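第四章 安装与比赛设置

本章适用于 Druvberg 板球电子记分牌（室外型）与配套的 Clorketti 记分终端，终端软件须为第 2 版或更高版本。旧版软件的菜单名称与本章不同，升级方法见附录二。

本章假定您已按第三章完成开箱检查，显示板、支架、电源箱、无线接收盒和记分终端均已在手边。首次安装请由两名成年人配合完成。以后每次比赛前的架设，可以只做 4.3 节至 4.6 节。

4.1 选择安装位置

记分牌一般放在边界线以外，正对更衣室或看台。选位时先站在两端的投球标志处各看一遍，确认显示板不在击球员面对投球手的视线范围内。如果球场设有视线屏，记分牌应与视线屏保持明显的横向距离，不得放在视线屏的正前方或正后方。

显示板朝南或朝西时，下午的阳光会直射板面，数字对比度下降。条件允许时让板面朝北或朝东，条件不允许时可在 4.6 节中调高亮度。

地面应平整坚实。草坡上可以使用支架的可调支脚，但坡度不能超过支脚的调节范围。判断方法：四只支脚全部着地后，支架横梁上的水平泡仍能居中。

注意：不要把记分牌放在滚压机、割草机或喷灌车的行驶路线上。球场有自动喷灌时，请先向场地管理方问清喷头位置和启动时间。

注意：边界绳外侧至显示板支架之间应留出外场手冲出边界后的缓冲空间。具体距离以您所在联赛的场地规定为准，本手册不另作要求。

4.2 组装支架

步骤一：将两根立柱平放在地上，有铭牌的一面朝上。

步骤二：把下横梁插入两根立柱的下孔，拧入螺栓，先不要拧紧。

步骤三：把上横梁插入上孔，同样只拧到不晃动为止。上横梁比下横梁多一条线槽，线槽朝后。

步骤四：两人各扶一根立柱，将支架竖起，打开后撑杆，直到听见锁扣的声音。

步骤五：调整支脚，使水平泡居中，然后按先下后上的顺序拧紧全部螺栓。

步骤六：在每只支脚上套好压重袋。风力较大时加用地锚，地锚孔在支脚外侧。

步骤七：将显示板挂到上横梁的挂钩上，再扣好下方的两个安全扣。安全扣没有扣好时，板背面的红色标记会露在外面。

注意：显示板挂好之前不要接任何电缆。

注意：支架没有压重时，不得无人看管。预报有强风或雷暴时，应取下显示板平放在室内，支架可以留在原处，但后撑杆要收起并放倒。

关于永久安装：把支架固定在混凝土基座上的做法不在本章范围内，请使用另购的基座组件，并按组件所附图纸施工。从永久安装改回移动使用时，原先的螺栓不要继续使用，应换上随机附带的备用螺栓。

4.3 接通电源

记分牌可以使用电源箱内的电池，也可以使用市电适配器，两者不能同时接入。

使用电池时：

一、打开电源箱，确认电池的充电指示为绿色。

二、将显示板的电源线接到标有“板”的插座，顺时针旋紧锁环。

三、将接收盒的电源线接到标有“收”的插座。

四、合上箱盖，按下箱体侧面的开关。显示板会依次点亮每个数字的全部笔段，然后显示三条短横线，表示供电正常，正在等待终端。

充满电的电池在中等亮度下可供显示板工作 8 小时。一场限制轮数的全日比赛通常够用，多日赛应每晚充电。午餐或茶歇期间可以把显示板切换为待机，比分不会丢失。

使用市电时，适配器须放在干燥、通风的地方，延长线应全部展开，不得盘在线盘上使用。延长线穿过观众通道的部分要加线槽盖。

注意：自检时如有笔段不亮，先关闭电源，检查板背面的排线是否插到底，再重新开机。同一笔段两次自检都不亮，应按第七章更换数字模块。比赛中途发现个别笔段不亮，可以等到局间休息再处理，终端中的数据不受影响。

4.4 配对终端与接收盒

终端与接收盒出厂时已经配对。更换过其中任何一件，或者同一场地有两套记分牌时，需要重新配对。

步骤一：接收盒通电后，按住盒上的“配对”键，直到指示灯由常亮变为快闪。

步骤二：在终端主菜单中选择“设置”，再选择“无线”，按“搜索”。

步骤三：列表中出现接收盒的编号后，与盒底标签核对，一致时按“确认”。

步骤四：等待指示灯变为慢闪，再变为常亮。终端右上角出现信号图标，配对完成。

默认信道为 51。同一场地有两套设备时，请把其中一套改到别的信道，并在两台终端的背面贴上各自的球场名称，以免记分员拿错。修改信道后需要从步骤一重新开始。

在开阔场地上，终端与接收盒之间的最大通信距离为 700 米。砖墙、金属屋顶和停放的大巴会缩短这一距离。记分员坐在会所二楼的玻璃后面时，建议把接收盒从支架背面移到上横梁顶端，天线竖直向上。

比赛中信号中断时，显示板保留最后一次收到的比分。记分员应照常在终端上逐球录入，信号恢复后显示板会自动更新到当前比分，不需要补发，也不需要重新开机。
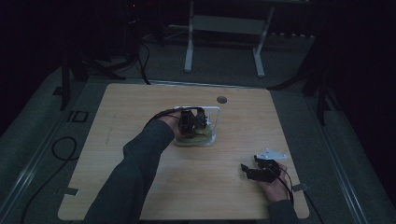 4.5 建立比赛

每场比赛都要单独建立一份比赛文件。请在掷硬币之前完成步骤一至步骤五，掷硬币之后再完成余下各步。

步骤一：在终端主菜单中选择“新比赛”。如果上一场比赛没有结束，终端会询问是否保存，选择“保存并关闭”。

步骤二：选择赛制。可选项为“限制轮数”“单日不限轮数”和“多日”。选择“限制轮数”后，输入每局轮数和每名投球手的轮数上限。上限填零表示不作限制。

步骤三：输入两支球队的名称。显示板只显示名称的前三个字符，完整名称用于终端画面和导出的记分表。使用汉字队名时，需要另外填写显示板用的字母缩写。

步骤四：录入双方出场名单。可以从“球员库”中选取，也可以直接输入。每队须指定队长和守桩员，没有指定时终端不允许进入下一步。替补外场手不列入出场名单，应填在下方的“替补”一栏。

步骤五：核对坏球和宽球的处理方式。终端默认每次罚一分并重投。青少年赛事常有不同规定，例如只在最后一轮重投，请在“附加分规则”中选择相应的一项。免费击球默认开启，赛制不采用时须手动关闭。

步骤六：掷硬币后，在“掷币结果”中选择获胜方及其选择（先击或先投）。终端随即把先击球的一方放在画面左侧。

步骤七：指定两名开局击球员，并选定由谁先面对投球。

步骤八：指定首名投球手以及投球的一端。端名可以改为本场惯用的叫法，例如“会所端”“公路端”。Mahawong 球场的两端名称已预装在终端里，在场地列表中选中该球场即可自动填入。

步骤九：按“准备”。显示板的三条短横线变为零分、零出局、零轮。此时比赛尚未开始计时，仍可返回修改前面各项。

步骤十：裁判示意比赛开始时，按“开赛”。

注意：按下“开赛”后，赛制和每局轮数不能直接修改。因雨缩短比赛时，请使用 4.8 节所述的“修订”功能，不要删除比赛文件重建。

注意：同名球员须在姓名后加上区别字样，否则导出的记分表会把两人的数据合在一起。

4.6 调整显示内容

显示板上有固定显示区和轮换显示区。固定显示区为总分、出局数和已投轮数，不能关闭。轮换显示区可以显示下列内容：

追分目标
两名击球员的个人得分
上一名出局击球员的得分
剩余轮数

进入“设置”“显示”，勾选需要的项目，再设定每项停留的时间。只勾选一项时，该项一直显示。第一局比赛中即使勾选了“追分目标”，显示板也会跳过它，到第二局开始后才加入轮换。

两名击球员的得分按入场先后排列，不随换位而变动。面对投球的一方旁边会亮起一个圆点。如果圆点与场上情况不符，说明前面某一球的跑分录错了，应按 4.7 节的方法更正，不要只手动切换圆点。

亮度分为低、中、高和自动。选择“自动”时，板面上方的光线传感器不得被贴纸或旗帜遮住。夜间比赛应使用“低”，如果击球员或裁判提出板面刺眼，应立即照办。

4.7 逐球录入

每投一球，记分员在裁判完成手势并看到记分员回应之后再按键确认。顺序如下：

一、按得分键。没有得分时按“点”。

二、有附加分时，先按附加分的种类（坏球、宽球、漏接、腿碰），再按得分键。坏球键和宽球键已包含罚分，得分键只录入另外跑得或打到边界的分数。

三、有出局时，按“出局”，选择出局方式，再选择涉及的外场手。跑杀还需要选择是哪一名击球员出局，以及出局前已跑成的分数。

四、核对画面下方的一行摘要，无误后按“确认”。

合法投球满六次后，终端会提示“本轮结束”。裁判多数或少数一球时，以裁判宣布为准：在提示画面中选择“继续本轮”或者“提前结束”，终端会在记分表上作出标记。

更正录入错误：

最近一球有误时，按“撤销”，再重新录入。更早的一球有误时，进入“逐球记录”，找到该球后按“编辑”。修改后终端会重新计算后面各球的击球员位置，并列出受影响的轮次。请与纸质记分簿逐项核对，再按“应用”。

在终端按下“应用”之前，显示板一直显示修改前的比分。这段时间裁判或队长询问时，请口头说明正在更正。

两名记分员共同记分时，建议一人操作终端，一人记纸质记分簿，每轮结束时互报总分和出局数。终端不能代替联赛要求提交的纸质记录，除非联赛另有书面规定。

注意：击球员因伤退场时，选择“退场（伤）”，不要选择“出局”。该击球员以后可以在“下一名击球员”的列表中再次选取。

注意：罚分（五分）不属于任何一次投球，应从“其他”“罚分”进入，并选择得分的一方。罚给投球一方的分数会加到该队的上一局或下一局中，显示板当前的总分不变，这是正常现象。

4.8 中断与修订

因雨、光线不足或其他原因暂停时，按“暂停”，选择原因。终端会记录暂停的时刻，显示板可选择保持比分或者进入待机。恢复比赛时按“恢复”，终端再次记录时刻。

比赛轮数缩短时，请按以下步骤操作：

步骤一：向裁判确认新的每局轮数、每名投球手的轮数上限，以及追分目标。

步骤二：在暂停状态下进入“修订”，输入新的轮数。

步骤三：输入追分目标。终端不自动计算雨天修订目标，须由裁判或赛事方提供。

步骤四：请裁判看过画面后，按“应用”。已超过新上限的投球手会以灰色显示，当局不能再选。

一名投球手在一轮中途不能继续时，选择“更换投球手”，由新的投球手投完该轮。终端把这一轮拆分记入两人名下，导出的记分表上会显示不足一轮的球数。

4.9 结束比赛与导出

最后一球确认后，终端显示比赛结果。请先核对结果的文字，例如胜几分或剩几个击球员，再按“结束”。平局和无结果须由记分员手动选择，终端不会把中止的比赛自动判为无结果。

步骤一：按“结束”，输入双方记分员姓名。

步骤二：选择“导出”，插入随机附带的存储卡。

步骤三：选择文件格式。“记分表”适合打印，“数据”适合导入联赛系统。两种可以都选。

步骤四：等待画面出现“导出完成”再取出存储卡。

步骤五：在显示板上清除比分之前，最好请双方队长看过最后的总分。清除后显示板不能调回旧比分，但终端中的比赛文件仍然保留。

拆卸顺序与安装相反：先关电源，再拔电缆，取下显示板，收起后撑杆，最后松开横梁螺栓。潮湿天气使用后，应打开电源箱的箱盖晾干再入库，电缆接头用干布擦净。

4.10 常见问题

显示板不亮，电源箱指示灯也不亮：检查箱内保险管。备用保险管在箱盖内侧的小盒里。更换前务必关闭开关并断开市电。

电源箱指示灯亮，显示板不亮：检查标有“板”的插座，锁环是否旋紧。

显示板一直显示三条短横线：终端没有按“准备”，或者终端与接收盒没有配对。先看终端右上角有无信号图标。

总分正确，轮数不对：多数情况是宽球或坏球录成了普通得分。进入“逐球记录”，从最近一轮开始往前查。

终端提示“投球手不可用”：所选投球手刚投完上一轮，或者已达到轮数上限。确属裁判允许的情况，可以按“强制选择”，终端会在记分表上加注。

接收盒指示灯整场快闪：接收盒仍在配对状态。按一下“配对”键退出，再等候重新连接。

显示板上的两位击球员得分互换了位置：检查开局时录入的入场次序。可以在“击球次序”中调整，已记录的得分会随姓名一起移动。

按以上方法仍不能解决时，请记下终端“关于”页上的软件版本、接收盒编号和出现问题时的操作，再联系购买处。寄修时请不要寄电池。

第五章介绍终端球员库的管理，以及多支球队共用一台终端时的设置。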